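Mug tree keeps tipping and mugs slide off - fix it or replace it?

Home & Kitchen Help > Kitchen storage
Asked by plerkirard_kitchen
247 views, 3 replies

I have a wooden mug tree from Hostar that I bought in August to free up some cabinet space. It has a round base and pegs coming off a center post. I keep it on the counter between the coffee maker and the wall.

Two problems. First, it leans over when I take a mug off one side, and twice now it has gone all the way down. I lost a handle the second time. Second, the mugs on the top pegs slide outward if anybody bumps the counter. The pegs are angled up a little but not much, and they are sanded very smooth.

My mugs are a mix. Four are regular diner type mugs and two are big soup mugs that were a gift. The big ones weigh 33 ounces each on my kitchen scale, empty. I would like to keep those on the tree if I can, as they don't fit under the cabinet shelf.

Is there a way to make this work or should I just put hooks under the cabinet? I rent, so I would like to avoid drilling. Also, is it bad for the mugs to hang them by the handle all the time?

simiyu_counter
Accepted reply, 46 people found this helpful

You can fix most of this without buying anything new.

Start with how you load it. Heavy mugs go on the lowest pegs and on opposite sides from each other. If both of your soup mugs are on the same side, the tree is going to lean as soon as you take a light one off the other side. When you unload, take from the heavy side first, or alternate.

Next, turn the tree over and look at the base. Mine came with thin felt dots and one of them had fallen off, so it was rocking. I took them all off and put on rubber bumpers, the clear stick-on kind. Press down on the base after you put them on and see if it still rocks. If it does, the base is warped, and a second bumper stacked on the low side will take care of it.

Check the joint where the post meets the base too. There is usually a screw coming up from underneath. Mine took nearly a full turn before it was snug. Don't force it or you will strip the wood.

For the sliding, push each mug all the way in until the side of it touches the post. People tend to hook the handle over the end of the peg and let go, and then the weight is out at the far end where it has the most pull. A mug that is up against the post has less room to swing and the tree stands straighter. It will hang at a tilt with the opening facing down, and it is fine that way. 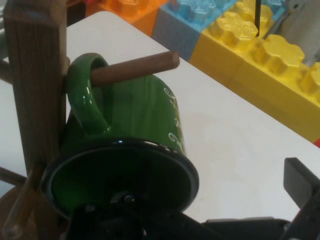

Green mug hung by the handle, body right up against the post.

If they still creep outward, put a small clear rubber band around the peg an inch or so from the tip. You can pull the mug over it but it won't slide over it by itself.

About the handles: a sound mug can hang for years. Run your fingernail around both places where the handle joins the body. If you feel a crack or a line there, don't hang that one. Let mugs drip in the rack before they go on the tree, or the water runs down onto the wood and you get dark spots around the base.

trilell_tenant

I gave up on mine and got an over-the-shelf rack, the kind that slides onto the cabinet shelf with no drilling. It cost less than the tree did. It won't hold really big mugs though, the hooks are too close together. So maybe not for you.

dishrack97

33 oz is a lot for a peg. I would keep the soup mugs on the counter and only hang the other four. Mine snapped a peg with a heavy one and wood glue did not hold.

plerkirard_kitchen
Comment on the accepted reply

Thanks. The screw under the base was loose and one felt dot was missing, same as yours. I moved the soup mugs down to opposite sides and it stands a lot better. Will get the rubber bumpers next time I'm at the store.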